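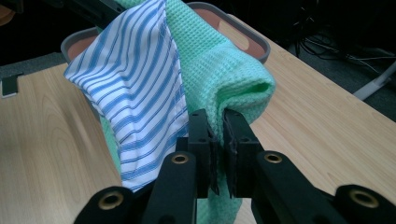
Waffle Towels: Washing, Drying and Folding
Frequently Asked Questions

These are the questions we get most often at the Merkbridge shop and by email. If yours isn't answered, write to us and include the color and size from your order slip.

Do I need to wash the towels before using them?
Yes. New waffle cotton has a finish on it from the mill and doesn't absorb well until it has been washed. Wash once on warm, with detergent and no softener. Most people notice a difference after the third wash.

Why did my towel get smaller?
Waffle weave draws in when it is first washed. The cells tighten and get deeper. Our Senen bath towels are cut large to allow for this, and they lose about 9 percent of their length in the first two washes. After that the size holds.

What temperature should I use?
Warm is fine for everyday washing. Hot is fine for white towels. For mint, sand and the other pale shades, stay on warm, as repeated hot washes will fade them.

Can I wash waffle towels with other laundry?
Yes, with a few limits. Shirts, pillowcases and other light cottons are fine. Keep them away from anything with hooks, open zippers or Velcro, which will catch in the cells and pull loops out. Wash dark jeans separately.

Can I wash a pale towel with striped or printed clothes?
If the striped item has been washed several times already, yes. If it is new, test it first. Wet a corner, press it with a white paper towel and wait five minutes. If color comes off on the paper, wash it alone.

Can I use fabric softener?
No. It coats the fibers and the towel stops absorbing. If you have already used it, run the towel through a warm wash with half a cup of white vinegar and no detergent. You may need to do this twice.

Can I use bleach?
Not on colored towels. Oxygen-based whitener is fine on white ones. Follow the amount on the package.

Tumble dry or line dry?
Either. Tumble drying on low gives a softer towel. Line drying leaves it a little stiff, but a good shake before hanging helps. Waffle towels dry faster than terry, so check the dryer early. Overdrying causes most of the lint people write to us about.

Is it all right to leave clean towels in the basket overnight?
If they are completely dry, yes. If they are even slightly damp in the middle, they will smell by morning. Use a basket with holes or handle openings and don't press the load down. Lamduan Chaimongkol, who handles our customer email, recommends laying the towels loosely over the top of the basket until you have time to fold.

How do I sort a mixed basket quickly?
Take out the towels first. They are the bulkiest pieces, and once they are gone the shirts and small items are easier to see. Fold shirts next, before the creases set. Socks last.

What is the best way to fold a waffle towel?
Fold it in half lengthwise, then in thirds. Don't iron it, as this flattens the cells. If it looks uneven, pull gently on opposite corners and smooth it by hand.

A thread has pulled out. What should I do?
Do not pull it. Trim it level with the surface using small scissors. The weave will not run.

How long should a towel last?
Ours are tested to 46 washes before we approve a new color. With normal care you should get several years. Cut up old ones for cleaning cloths.

Can I order in bulk for a guesthouse or salon?
Yes. Orders over 1,000 pieces are made to request and ship in April. Contact Vojtěch Kratochvíl in the trade office for prices and swatches.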